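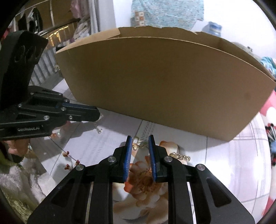

Sheila Fothergill wrote in to say that my last post on mailing starter plants and cuttings skipped the only part she cared about, namely how to keep a box from collapsing when it sits under four others in a delivery van. She is right. I covered moisture and left out compression entirely, so this post is on corrugated board and what it will and won't do.

Start with terms. What most people call cardboard is corrugated fiberboard: a wavy inner sheet (the medium) glued between two flat sheets (the liners). The waves are flutes. Flutes are graded by letter, and the letters aren't in order of size, which confuses everybody at first. C flute is the usual choice for shipping boxes. B flute is thinner, takes a crease more cleanly and resists puncture a little better. E flute is thin enough that it shows up in retail cartons. Double-wall is two mediums and three liners, commonly B and C together.

The strength that matters in a stack is vertical. A box standing the right way up has its flutes running up and down in the side walls, so each wall behaves like a row of short columns. Turn the box onto one of those walls and the columns lie flat and do very little. I get parcels every month from people who packed the box on its side because the contents fit better that way. Then the label goes on the wrong face and it travels like that.

Sheila's second question was whether a bigger box is stronger. For the same board, it gains a little load capacity from the longer perimeter and loses more than that in practice, because the panels are wide and start to bow outward. Once a panel bows, the load moves to the corners. The corners carry most of the load even in a good box. In a bad one they carry all of it, and a dented corner is the first thing to check before you reuse anything.

On reuse. I reuse boxes constantly and I keep a rough set of rules:

- Reject any box with a soft corner or a crease across a side wall.
- Reject anything that has been damp, even if it is dry now. The board does not fully recover.
- Torn liner on a top flap is fine. Torn liner on a side wall is not.
- Old tape stays on. Pulling it off takes the top layer of liner with it.
- Black out old barcodes completely. A half-covered one still scans.

Humidity deserves its own paragraph. Board takes up water from the air and loses strength as it does so, well before it feels wet to the hand. I kept flat boxes in the garage for one winter and they were noticeably limp by December. They now live on a shelf in the hall closet, standing upright with a strap around them -- stored flat on concrete, the bottom few go first.

I ran a small test to have something to point at. I had three boxes, same supplier (Restero), same size, same single-wall C flute. One was new, one had been mailed to Gimthorpe and back, and one had spent 89 days in the garage. I put a square of plywood on top of each, added bags of sand, and left each load on overnight before adding more. The new box held everything I had. The traveled one bowed on one long side and stayed up. The garage box folded at a corner on the second night. Three boxes is not a study, and I make no claim for it beyond that.

Defne Karakaya sent a note about tape, and I agree with most of it. Gummed paper tape bonds to the liner and stiffens the seam. Plastic tape only sits on top, and it lets go in the cold. She uses the H pattern on both ends: one strip down the center seam, one across each edge. I use it on the bottom and a single strip on top, since mine rarely weigh much. She also buys her paper tape from Başaran in rolls long enough to last years, and I have now done the same.

Void fill is the last item. An underfilled box has nothing behind its panels, so they push inward at the first knock. Fill until the top flaps close with slight resistance. If they need to be forced, the box is overfilled, and the bulge will make it rock in a stack. Crumpled paper works well. Loose peanuts settle in transit and leave a gap at the top.

For plants, run a stake from the base of the pot to the top flap on each side of the stem. It keeps the pot from sliding up and it takes a little of the load. I cut mine from the canes left over after the Briromholm beans came down.

Next post is on labels and the ink that runs.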